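Clear bins are having a good year, and I couldn't be happier! The workroom at Hendholm has 28 of them on its shelves, and I spent a whole Friday there poking through buttons, tiles and odd little parts (bliss).

What won me over was the tape. A strip of color along the base and suddenly you can see where a see-through box begins and ends, even on a white tabletop. 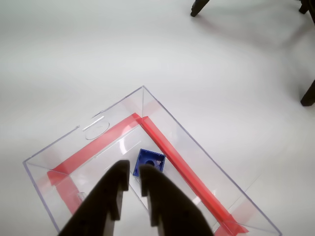

Red tape along the inside base of a clear container, with one small dark blue square inside.

Go for a translucent tape if you can, so light still gets through. I came home and did six bins before dinner, corners first, and I'm already eyeing the spice drawer.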